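[Print this message] [E-mail this message]

Subject: Re: Flultdale office scene pack, trial license

> Does the Flultdale pack give you usable wrist views, or
> only the head camera? We have budget for one seat.

Both. I have had the Marham trial for a month, 66 episodes in the office room.

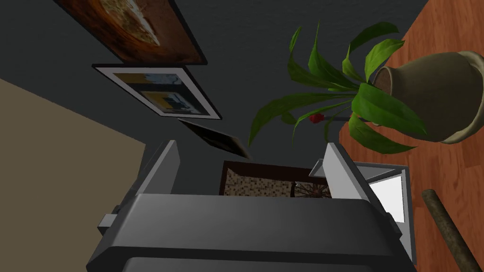 Wrist view, fingers apart, plant at right.

Wall art and foliage keep their detail at close range. Tilt is heavy — budget for it if your policy expects a level horizon. 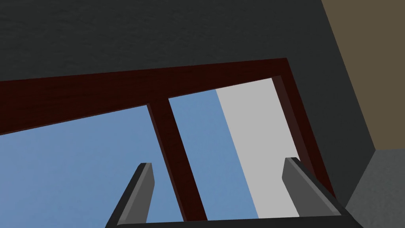
Wrist view toward the window frame.

Flat surfaces are plain, and finger shading is simple. My depth model did worst on views like this.

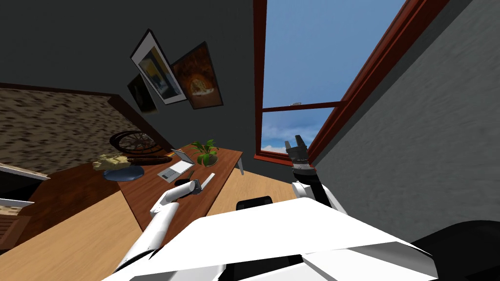
Head view: both arms, desk, laptop.

The head stream is the one I would train on first. Export is capped at 400 episodes on the trial, 1000 on a paid seat.
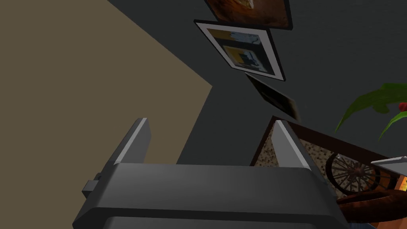 Wrist streams cost extra storage, and the loader from Bostetti drops them unless you set the flag by hand. One seat is enough for a small group.

Related messages:
- Zoëga loader, timestamps out of order
- Trial license: 700 MB log files
- Marham seat pricing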